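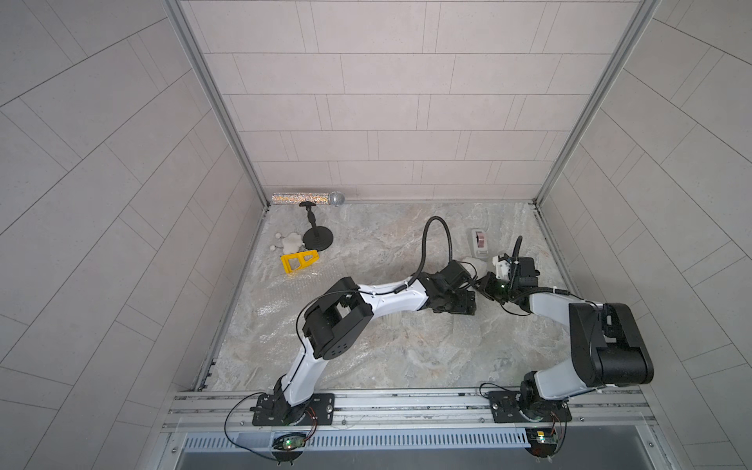

Our report covers tidying, which sounds like a modest subject until four students have to agree on what "put away" means. The course asked for a small domestic task that people do without thinking and then argue about afterward. We picked toys that come in two pieces. The toy microphone lying against the back wall, with its sparkly silver handle, is one half of such a pair, and the black stand in front of it with the T-shaped clip is the other. A microphone beside its stand is technically near where it belongs, and so is a sock beside a drawer.

Method

Ilham El Idrissi wrote the rules and the rest of us tried to get around them. Each person was handed a mixed box of toys and given 2 minutes to tidy it onto a bare patch of floor. Afterward everyone filled in a form saying whether the result was tidy, nearly tidy or "fine, leave it." We had planned on 300 forms. We collected 200, partly because February is short and partly because the printer in the Cherkaoui building has views of its own.

Results

People were strict about other people's toys and generous about their own. Things left lying down bothered them more than things standing up in the wrong place — a stand with nothing in it was forgiven surprisingly often. About 12 forms had to be thrown out, most of them for containing drawings.

Limits

We never defined "back where it was." Ilham wanted to, and the rest of us voted for lunch. A second round would need that definition first, and a longer time limit for boxes with small parts.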